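第四章 试运行：先在仿真里洗碗

最后更新：September
阅读时间：3 分钟

本章假定你已经装好 Banden 控制程序，急停按钮接好，而且家里其他人知道厨房角落为什么要多出一条胳膊。还没做到第三点的，请先去做。

在真水槽上动手之前，所有动作都要在仿真厨房里走一遍。仿真里摔碎盘子不要钱，真盘子的价格请参考你母亲的表情。

4.1 载入场景

1. 打开 Banden，在场景列表里选 Margaritis 厨房。第一次载入要解压 3,078 个文件，进度条会在最后一格停很久。它没有死机，别去拔电源。

2. 把手臂底座放在水槽前方、靠近柜门的一侧。真机也打算装在这个方向，两边不一致的话，后面标定出来的数全是废纸。

3. 检查关节零位。从肩到腕逐个点“归零”，每个关节应该轻轻一抖然后停住。如果它转了一整圈，说明你把度和弧度填反了。Pantelis Balaskas 填反过 3 次，现在他的屏幕边上贴着一张便条，他还是会填反。

注意：归零时不要勾选“全速”。这个选项留着，是因为没人记得删掉它会影响哪里。

4.2 摆放物品与起始姿态

4. 往水槽里放盘子，左右两个槽各一只。左槽再加一个苹果，用来测试识别：手臂该去抓盘子，不该对水果产生兴趣。

5. 打开水龙头的水流。仿真里的水是一条细细的蓝线，只管看，不会溅，也不会把你的电路板送走。请珍惜这段时光。

6. 把手臂抬到“待命”姿态：肘部在台面前沿上方，夹爪高悬在水槽后侧、靠近龙头，指尖朝下对着右槽。锅留在台面左侧，沥水架留在右槽旁边，都不要挪，后面的避障测试要用。

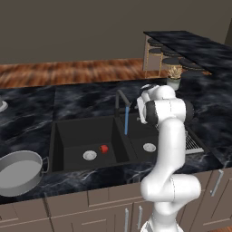

4.3 避障测试

7. 在“路径”菜单里选“慢速预演”，速度填 8，单位是百分比。填 80 的人会在真机上学到一些关于惯性的知识。

8. 让夹爪从待命姿态移到右槽盘子上方，停住，再原路退回。全程盯着龙头的弯管。Loukia Tsakiris 写的碰撞检测对弯管相当敏感，只要离得太近就报红，报红就停，别跟它讲道理。

9. 右槽跑通后换左槽。前臂要横着越过两槽之间的隔板，腕部容易在这里耍脾气，忽然翻个面。遇到这种情况，在“逆解”里勾选“保持腕部朝向”，重新预演。

10. 连续 3 次不报红，点“保存轨迹”。文件名请写得像人话。共享工坊的硬盘里已经有“最终版”“最终版改”和“真的最终版”，Fotini Kokkinos 拒绝再为它们做备份。

警告：仿真通过不代表真机安全。仿真里的盘子不沾油，洗洁精也不存在。上真机的第一遍，水槽里只放塑料盘，一只手始终搭在急停上，另一只手不要去扶手臂。

4.4 常见毛病

夹爪去抓苹果：识别阈值太低，调高一点，再试。调高之后连盘子也不抓了，就往回退半格。

手臂穿过台面：台面的碰撞体没有打开。在场景树里找到“台面”，勾上“实体”。

画面卡顿：先关掉大理石纹理的高清贴图。纹理很漂亮，但手臂并不欣赏。

水流消失：重新载入场景即可。原因不明，Zoi Andreadis 查过一个 Friday 晚上，查到的结论是回家吃饭。

真机的底座固定与线缆走向见第五章，动手前请把柜门把手先拆下来，线缆很喜欢挂在上面。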